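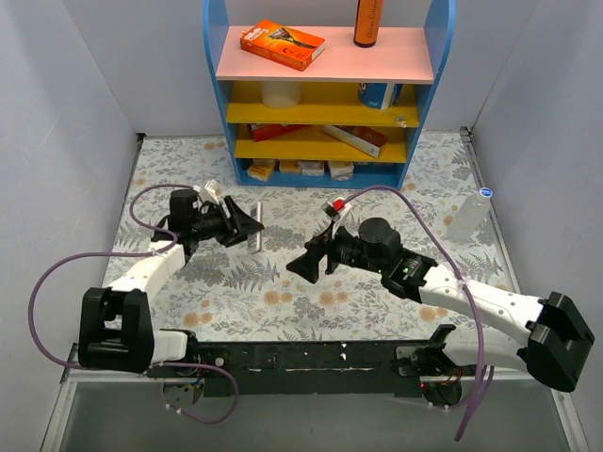

4. Signature checks and the refusal of candidates

4.1 The rule and how it is applied

A person who wants to stand for mayor without the backing of a registered party must hand in 400 signatures from voters who live in the district. The rule is the same in Hunirness, Bustuveo, Frade and Rekent, although the four districts differ a good deal in size. In Frade, the smallest, the requirement takes in a large share of the people who normally vote. In Hunirness it can be met in a few evenings outside the railway station.

Figure 2. Two white-and-black robot arms over a tablecloth printed with grey fern leaves and small flowers.

The election law says that each signature must come with the voter's full name, date of birth, home address and the date of signing, all written in the voter's own hand. It doesn't say what should happen when one of these is incomplete. That question is left to the district election office, and most of the disputes we looked at begin there. An address without a flat number was accepted in Bustuveo and struck out in Rekent. A date written with the month as a word was accepted everywhere except Frade, where the office had its own printed guidance asking for numerals only. The guidance was pinned up in the office but did not appear in the pack handed to candidates.

Offices do not check every signature. They draw a sample of 80 from the sheets and check those against the voter list. If more than six are found invalid, the whole set is refused. A candidate may then bring in further signatures, but only if the closing date has not passed, and in practice the sample is often drawn in the last days before it. Candidates who hand in their sheets early have time to put things right. Those who hand them in late do not, and independent candidates tend to be late, as they have fewer people to send out with clipboards.

Party candidates are in a different position. A party that already holds a seat on the regional council can put forward a candidate without any signatures. A party that is registered but holds no seat must collect them, under the same rules as an independent. Several of the people we interviewed, including some who worked in election offices, were not aware of this second rule and assumed that all parties were exempt.

4.2 What the refusal letters say

We asked the four offices for copies of all refusal letters sent to would-be candidates for mayor. Three offices supplied them in full. Rekent supplied them with the reasons blacked out, and released the complete text only after a written complaint. We read 20 letters in all, and sorted them by the main reason given.

The most common reason was an error in the voter's address. Next came signatures from people who were not on the voter list, and then dates that had been left out or appeared to have been filled in by somebody other than the voter. The last of these is the most contested. Offices rely on a handwriting opinion from the police, and the opinion is usually a single page that names the signatures in doubt without saying what was found wrong with them. Candidates have asked to see the working notes. No office has agreed to release them, and the law is silent on whether they should.

Two kinds of letter stood out. In the first, the office gave a reason, cited the section of the law and listed the signatures concerned by sheet and line. A candidate who received one could go back to the voters in question and ask for a statement. In the second kind, the letter said only that the number of invalid signatures was above the limit. Every letter from Bustuveo was of the first kind. Frade sent both, and we could not find a pattern in who got which. The Frade office told us that the longer form was used "when there was time".

Some letters also mentioned matters that had no bearing on the signatures. One referred to statements the applicant had made to a newspaper about the border with the neighbouring region. The office later described this as background, and the refusal itself rested on addresses. We include it here as the applicant raised it in her appeal, and the court commented on it.

4.3 Appeals

An applicant who is refused may appeal to the district court, which must rule before ballot papers are printed. The time allowed is short. Courts generally hear these cases in one sitting, on paper, with the office's file and a statement from the applicant. Witnesses are rarely called.

Most appeals in our material failed. The courts were willing to look at whether the office had followed its own steps - whether the sample was drawn in front of the applicant, for instance, or whether the voter list was the current one - but did not look again at single signatures. In Hunirness, one refusal was overturned when it came out that the office had checked against the list from the previous January, which left out voters who had moved into two new housing blocks. The applicant was put on the ballot. By then the public debates had been held without him, and the local broadcaster declined to arrange another.

The ruling given on Wednesday, May 23, 2018 went somewhat further. The court held that a missing flat number could not make a signature invalid if only one person of that name was listed in the building. Offices were not told to change their practice, and a district court ruling does not bind the others. Bustuveo already worked this way. Rekent had not changed its guidance when we last asked, and its staff said they were waiting for the regional office to write to them.

4.4 Limits of the material

The letters cover refusals only. We have no good record of people who collected signatures and then gave up, or who asked for the pack and never returned it. Interviews suggest that this group is larger than the group refused, particularly in Frade, but the offices do not keep a list of who takes a pack away. The reasons these people gave us were mixed. Some spoke of cost and lack of time, others of trouble with an employer once their plans were known, and we were not able to check the latter. They are discussed again in Section 5, together with the press coverage of each campaign.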